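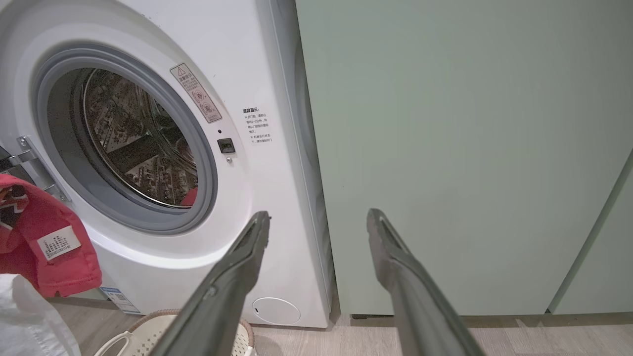 Neda

Sep 28, 2018

Search this notebook Go
3 min read

A long one today, so put the kettle on (the real one, I mean, as Kettle the robot is having a rest on its charger while I write this up).

We are still on unloading. The whole morning went on getting the gripper up to the washing machine without it clouting the open door, and I think we're nearly there. I've moved the waiting spot back so the fingers sit wide apart, well short of the drum, and the arm now creeps in for the last 110 mm at a speed my gran would have found slow. It can go quicker later on!

The drum is the awkward bit. All that shiny embossed steel throws the light back at the wrist camera, and the fat grey rubber ring round the opening comes out as an edge whether I want it or not. A small bit of red right at the back is a much kinder thing to look for than anything white, so I've been tuning on red first and will be brave about whites next week. The red thing draped by the hinge muddles it, though. With no depth limit set, the arm went for that one every single time, care label and all. With the limit on it mostly leaves it alone.

Log numbers, before I lose the scrap of paper: home position for the shoulder is 1589, and over the basket it is 1730. Those are raw counts, so anybody at Cullonside copying this will need to zero their own arm first. Please do, the green cupboard is right next to the machine and I don't fancy repainting the door. One whole reach and return takes some 45 seconds.

The ridged pads are a big step up from the smooth ones we had in March. They hold a damp sleeve nicely, but a thin sock still slides out if it's caught by the toe. I've ordered a softer set from Sterkard to try and will put the old ones in the drawer with the spare screws.

Still to do: teach it to let go lower down over the basket, tidy the cable at the wrist, and find out why the left finger closes a touch before the right. I suspect the grub screw again.

4 comments 7 shares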